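Shukla Rooftop Weather Station – Set-Up Guide
Section 3: Picking your spot and getting the mast up
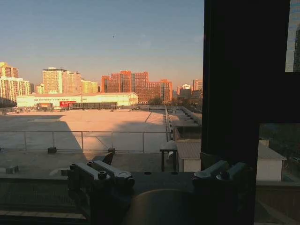
3.1 Before you carry anything upstairs

Go look at the roof at both ends of the day. I mean it! My first try was a noon visit, everything was bright and even, and I put the temperature sensor right where the building next door throws a big slab of shade by evening. My readings were junk for a week. Low sun shows you where the shadow edges fall, so bring chalk and mark them (kids' sidewalk chalk is fine).

Check what's around you, too. Long, low buildings across the way don't bother the wind cup much. Tall blocks do, so pick the side of the roof with the most open sky.

3.2 Setting the base

1. Lay the rubber mat down first, ribbed side up. Sweep under it or the grit will chew into the roofing.

2. Put the Lestider base on the mat and open all 3 legs until they click. The third one is stiff. Lean on it.

3. Load the sandbags. You want 53 pounds total, spread evenly, and please don't swap in paint cans full of gravel – I did, and they rolled.

4. Slide the mast in and hand-tighten the collar. Leave the wrench for step 6.

5. Hold the level against the mast on two sides and shim with the plastic wedges until you're happy.

6. Now use the wrench. Half a turn past snug.

CAUTION: Never clamp the mast to a safety railing. It's there to keep people on the roof, and thin rails hum in the wind and throw off the readings anyway. Keep the whole base at least 6 feet back from any edge, and stop work if it gets gusty.

3.3 Pointing the vane

Turn the vane until the red dot faces north, then press and hold SET until it beeps. Phone compasses go a little nuts near metal, so step well away from railings and vents to take your bearing, pick something far off on the skyline in that direction, and line the dot up with that.

Note: If the display shows code 214, the vane cable isn't seated. Unplug it, blow out the socket, try again. Fraser Dalgleish wrote the code list, and it's in Section 7.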